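Jello Desktop Teardown and Rebuild Set

README, last changed May 21, 2021

What this is

Jello is a set of pictures and step notes on taking apart and putting back together older desktop towers. It covers the processor, the memory, the cards, the drives and the power supply. The set was put together at the Clinden repair shop for people who write service guides, parts lists and labeling schemes for used computers.

The set holds 2,823 pictures. They are sorted into 9 folders, one for each kind of job. The names of the folders are short and match the headings in the step notes, so cpu goes with "Processor and socket" and psu goes with "Power supply."

Folders

cpu - processor and socket
ram - memory modules and slots
cards - expansion cards, brackets, slot covers
drives - drive bays, trays, cages
psu - power supply and its cables
cool - coolers, fans, shrouds
front - front panel and its leads
case - side panels, latches, feet
misc - coin cells, loose screws, anything that did not fit elsewhere

Pictures in cpu are the most closely labeled. Each one has a tag for the state of the socket (open, closed, filled) and one for the state of the chip (in socket, out of socket, in between). "In between" is used any time the chip is off the board but near the socket. If the load plate is up and no chip is seated, the socket is tagged open and not filled.

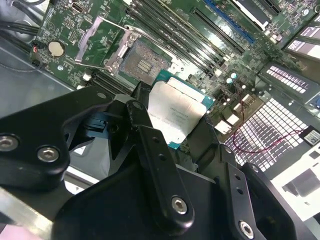
Folder cpu. Socket open, load plate and lever up, chip in between.

Lettering on the heat spreader is often too small or blurred to read. In those cases the model field is left blank. We did not fill it in from the shop's own records, even where we could have. A blank field means "not readable in this picture" and nothing more.

Socket pins are tagged only as visible or not visible. There is no tag for bent or damaged pins. An early draft had one, but two people labeling the same picture disagreed too often and it was dropped in April.

How the towers are set up

Towers are worked on lying down, side panel off, with the inside facing up. Left and right in the notes always mean left and right in the picture. Front and rear mean the front and rear of the case itself. Please keep these apart when you add notes - most of the corrections we get are about this.

The cooler tag is "none" when the socket is exposed. Drive cages are tagged whether or not a drive can be seen in them. Cables are tagged by color where the color is clear, and as a bundle where several run together. Single thin wires across the board get the tag "loose lead," even if one end is plugged in.

Blue plastic latches and tabs all go under "release," wherever they are on the case. The power supply label is tagged as present or absent. Its text is not copied out.

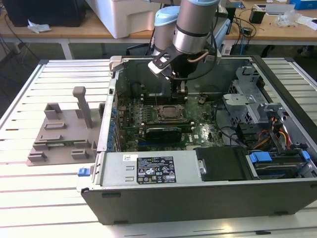 Step notes

Each job has a plain text file with the steps in order. The notes were first written by Andrade for bench use and then shortened. The processor file has 5 steps for removal and 5 for fitting. Fitting goes like this:

1. Open the lever and lift the load plate.
2. Match the corner mark on the chip to the mark on the socket.
3. Lower the chip straight down. Do not slide it.
4. Close the load plate, then the lever.
5. Clean the heat spreader and fit the cooler.

Known problems

Some 2,823 file names were changed when the folders were merged, so links made to the old names no longer work. A lookup table is in misc.

Memory slots and expansion slots are mixed up in a few of the older labels. Check the picture before using the cards folder for counts.

Use

Jello may be used and changed for teaching, writing and research. Please name the set and keep this file with any copy. Corrections go through the Jomau tracker, with the folder name first and then the file name.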